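Fingers, again

Monday night, quick one. Left arm was drifting shut on the Pruvside cell so I finally did the finger bolts on both arms. Scuffed tips and all, they stay on for now.

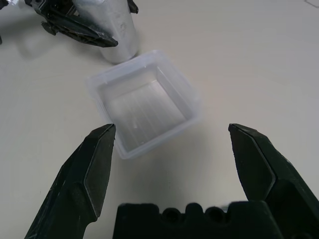 What I did

Power off first. Backed out the finger screws, wiped the old threadlock, fresh drop of the Delić stuff, back in by hand. Then re-zeroed with the fingers wide open over the clear box. Opening offset is 463 now, was 655. No idea who set that, probaly me in March.

Still to do

Tips want replacing, Birnent quotes 25 days. Ordered 4. Iason Liapis says file the old ones flat in the meantime, might try one on teh weekend.

Contact | © Grastoro notes | Back to top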